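Home | Products | Newsroom | Investors | Contact

ZULANCE TO SUPPLY HEAT-RESISTANT TABLE MATS FOR TIVUMBRIDGE STUDENT HOUSING

TIVUMBRIDGE, 30 August 2022. Zulance has signed a supply agreement with Chantharasri, the operator of the Tritlow student housing complex, for 282 kitchen table mats in the shared kitchens of 13 residence blocks. Delivery begins in October. The agreement covers the mats, spare stock and replacement of damaged units for 18 months.

The mats are made from a single layer of filled silicone with a matte top face and a ribbed underside. Each mat measures 600 mm on the short side. The long side is cut to order, as the tables at Tritlow were bought in several lots and differ in length. Corners are square as standard. A rounded corner can be ordered for tables placed next to a doorway.

Chantharasri asked for a mat that could stay on the table between cleanings and be lifted by one person. Earlier covers at the complex were glued down along the edges. When the glue failed, water collected under the cover and marked the table finish. The Zulance mat is held in place by its own weight and by the ribbed underside, and no glue or tape is used. 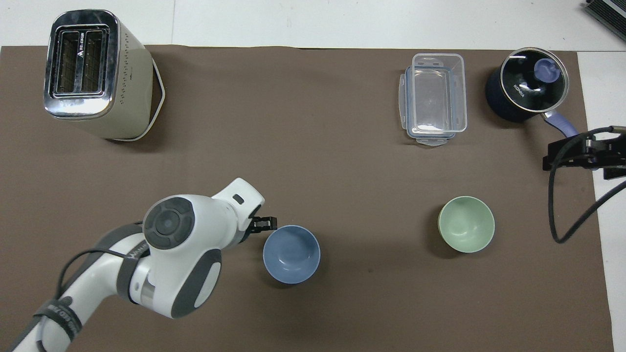
A dark brown mat on a white table, with a toaster, a small saucepan, two bowls and a clear food container.

"The order was written around cleaning time," said Rosalinda Tan, facilities manager at Chantharasri. "Staff have a fixed slot for each kitchen. A cover that has to be peeled off and stuck back down does not fit in that slot."

Mats will be cleaned in place with warm water and a mild detergent. Solvent cleaners and scouring pads are not approved for the top face. Residents will receive a one-page care sheet with their room keys. Knives should not be used directly on the mat, as cuts in the top face are not covered by the replacement terms.

Kaja Lūse, product engineer at Zulance, said the color range for the contract was kept small to simplify replacement. "Dark brown and slate gray are both stock colors. A damaged mat can be swapped for one from the spare stock on site, then reordered in the normal way."

Installation will be carried out block by block. Old covers will be removed and glue residue cleaned off before new mats are laid. Kitchens will remain open during the work.

Zulance makes mats, liners and shelf coverings for shared kitchens, canteens and laundry rooms.

Media contact: Zulance Newsroom, Tivumbridge

Comments (3)

dpark_lets: Are the cut-to-order lengths open to smaller buyers? We have four tables.

Marnie: Lived at Tritlow for two years and the old covers were awful, they curled up at every corner. Glad they're going.

hobnail: No thickness given in the release. Is there a data sheet?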